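The Case for a Smaller Room

The spare bedroom over the hardware store in Dreltham rented in 7 days last June. It has one window, a closet you can't stand in, and a bathroom down the hall. The owner had expected it to sit empty until fall.

Single rooms are back in towns like this one. Dreltham has around 3,000 residents and almost no small apartments. What it does have is big old houses with one or two people in them. Over the past few years, owners have started renting out the extra space by the month, mostly to nurses on short contracts and workers at the Finico bottling plant.

The rent is the main draw. A furnished room goes for $400 a month with heat included. A one-bedroom in Imlow, a half hour east, now runs $996, and the tenant pays for power on top of that.

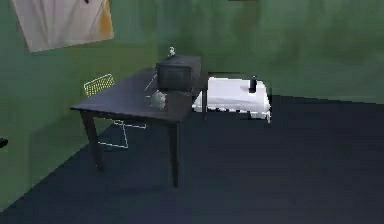 A bed against the back wall, a table and green walls, in a computer rendering.

Furniture is where many owners overspend. Renters we spoke with wanted a firm mattress, a table big enough to eat and work at, and a door that locks. Few cared about a dresser. Several asked first about parking.

House rules cause more trouble than money does. Kitchen hours, overnight guests and laundry days should be written down before anyone moves in - a single page is enough. Danko Street landlords share a one-page form that covers all of it, and copies are kept at the library's front desk. It was last updated in the spring, when a line about space heaters was added.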